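Sealing grout on a ceramic floor, worth it or not?
Flooring and Tiling > Floors

damp_proof_dan
Posted 20th June
We had the ground floor tiled last year with Estano ceramic, the large cream ones, grey grout. The tiler didn't seal anything and said it wasn't needed. The grout has since gone darker by the back door and where we walk through to the kitchen. Mopping doesn't shift it. A firm in Ilano has quoted £700 to deep clean and seal the lot. That seems steep to me when a bottle of Elent sealer costs very little.

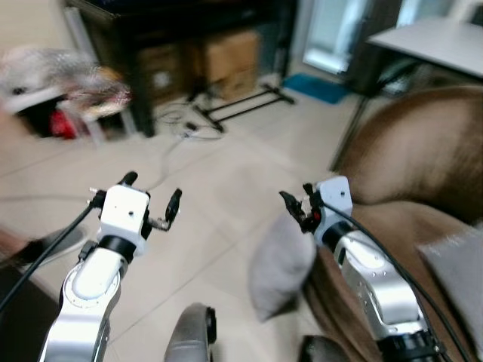 The tiles themselves are fine and wipe clean. It's only the joints. I use warm water and a capful of ordinary floor cleaner, once a week or so. Has anyone done this on their own, and how long did it last?

grouty
£700 is daft for a domestic floor. Glazed ceramic doesn't need sealing at all, so you're only paying for the joints. Clean them first or you'll seal the dirt in. I used an alkaline cleaner and a stiff nylon brush, left it 15 minutes and then went over it with a wet vac. Don't use a wire brush.

second_fix
Disagree with the tiler. Cement grout is porous and should be sealed on any floor with an outside door. Ours was laid in 2000, sealed at the time and topped up every few years, and it's still close to the colour on the box. My neighbour's was never sealed and it's nearly black in the hall.

damp_proof_dan
Thanks both. I think I've been leaving dirty water in the joints with the mop. Another view of the floor, if it's any use. I'd like to avoid moving everything out if I can do it in halves. 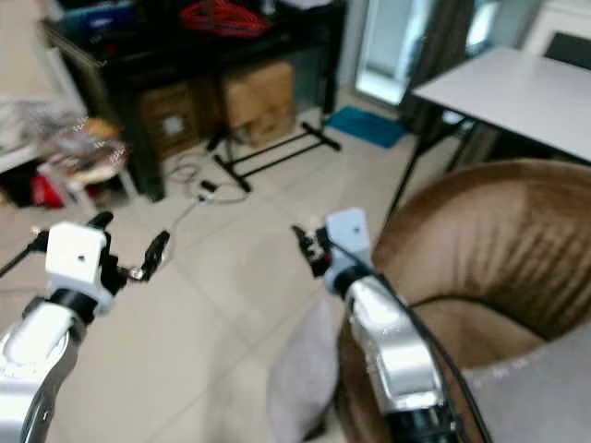
mortarboard
Doing it in halves is fine as long as you stop at a joint and let the first half cure overnight. I wouldn't bother with sealer though. It wears off where you walk, stays on where you don't, and then you have two colours. Change the cleaner and rinse with clean water. The capful of floor cleaner is probably your problem, as it leaves a film and the dirt sticks to it.

second_fix
It only goes patchy if you put it on badly. Wipe the excess off the tile before it dries and do two thin coats. I've never had two colours.

mortarboard
Then you've been luckier than me. I've stripped it off two floors and wouldn't wish it on anyone.

grouty
What width are the joints? Wide ones are worth doing with a brush. On thin ones an applicator bottle with a roller is quicker.

damp_proof_dan
Thin. Not measured them. 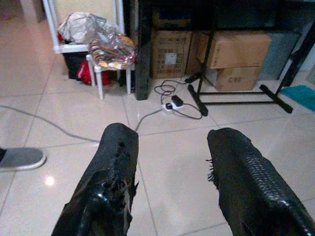 Pale cream tiles, thin grey grout lines

grouty
Roller bottle then. Kong do one for a few pounds. Try a corner behind the sofa first.

damp_proof_dan
Ordered the roller. I'm going to try mortarboard's way first, clean water only, and see what it looks like in September. If it's no better I'll seal it. 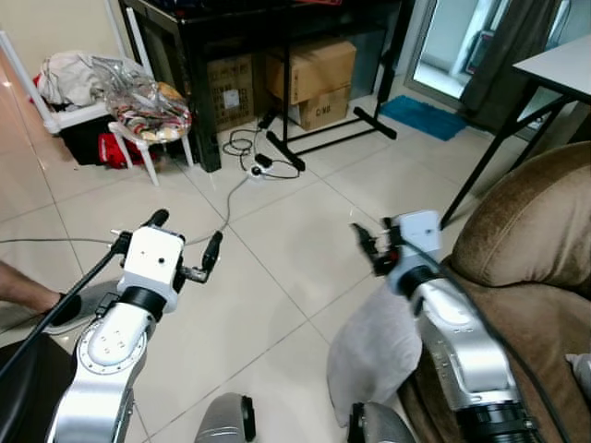
Tiled floor, same room

second_fix
You'll be sealing it in September.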